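**November - Corrigan signage and menu system, color and type**

Second round of letterpress tests for the Corrigan lunch counter. Menu card set in Lullitz Condensed, two weights only. At 20 pt the lowercase a fills in on the uncoated stock; opened the counter by hand in the drawing file and re-exported. Board version is unaffected.

Line length on the wall menu is 288 mm. Prices now hang right, no leader dots. Client asked for dots again; tried them, they compete with the rule under each section head. Left out.

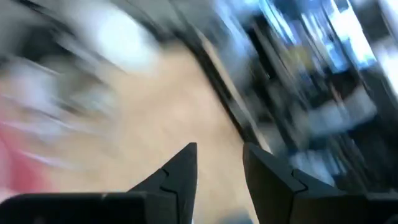
*Gripper tips, motion blur.*

Paper: Domdale white, 81 lb cover, is the only one that holds the deboss without cracking at the fold. The Prollon sheet is cheaper but shows through on the reverse. Keep Prollon for placemats, one side printed.

Logo lockup: the fork mark sits too high against the cap line. Dropped it by half a stroke width. Looks right on the awning elevation, slightly low on the matchbox. Will keep two masters - large and small - and name them so in the handoff folder. 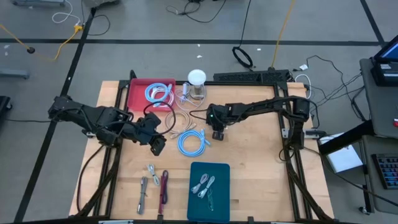
The awning stripe repeats do not divide evenly into the fascia. Fascia is 1819 mm wide, so either the end stripes are narrower or the repeat changes. Prefer narrower ends, equal left and right. Ask the awning shop for their seam positions before fixing it.

House color still open. The green-blue reads fine on coated but goes gray on uncoated, more than expected. Next pull: same ink, heavier film, then a second hit if needed.

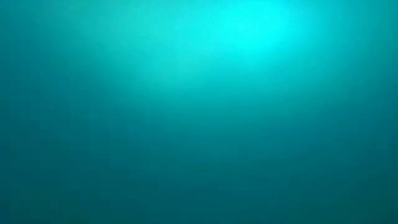 *Teal field, brightest near the top, darker toward the bottom and sides.*

To do: drawdowns on both stocks, revised matchbox dieline, check small master at actual size.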